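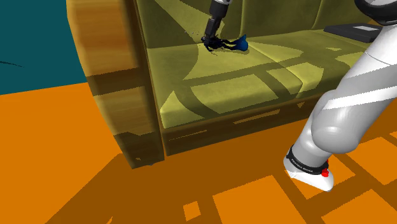 Kinden's second record, and a drive home

February 5, 2021

I bought the new Kinden album on Friday morning before work and have played it most of the way through four times now. It's called Wuveo, after the street where Ghazala Sandhu's grandparents ran a fabric shop, and it runs to nine songs. I liked the first album but didn't go back to it much. I think I'll keep this one.

For anyone who hasn't heard them, Kinden is Sandhu on vocals and harmonium and Pascal Coste on guitar, bass and most of the drum programming. She sings in Punjabi and English, sometimes in the same line. On the first record the Punjabi parts were mainly choruses, and the verses did the explaining in English. There's less explaining this time. Two of the songs have no English at all, and the lyric sheet doesn't translate them. My Punjabi is limited to food and being told off, so I asked my neighbour about the third track. She listened to it on her back step and said it was about waiting for a bus.

That third track, Prirnum, is the single. It starts with harmonium and a kick drum and stays that way for longer than you expect. The guitar comes in at the second verse, very dry, with none of the reverb Coste used to put on everything. I've read a few complaints that it sounds like a demo. I don't agree, though I'd have liked the vocal a touch louder in the last chorus, where the drums get busy and she has to fight them.

Side two is slower. Lebrun is Coste's song and the only one he sings. His voice is fine. The song goes on too long, and the spoken part in the middle could have been left out. After it comes 2038, which is the best thing they've done. She sings to a daughter who is old enough by then to be leaving home, and she lists what she wants her to take: a pan, a coat, the good scissors. The harmonium drops out for the last verse and it's just her and a bass note.

I played that one driving back from my sister's on the highway and missed my exit. It added a fair bit to the trip.

The vinyl is a run of 900 copies. Mine came with a slightly bent corner on the sleeve, which doesn't bother me, but the shop said they'd swap it if it did. The pressing is quiet. The colour is a dark green, nearly black unless you hold it up to a lamp. If you only want the files, they're cheaper and you get the lyric sheet as well.

They had been talking about playing a few small rooms in May, seated, 80 people a night. I'd go, but I'm not buying a ticket until it's certain — I'm still waiting on a refund from last year. I saw them once before, opening for somebody else, and Sandhu spent half the set tuning and apologizing. She had a good laugh when it finally worked.

Next I want to get through the pile of used folk records I bought at Christmas. Most of them haven't been out of their sleeves yet.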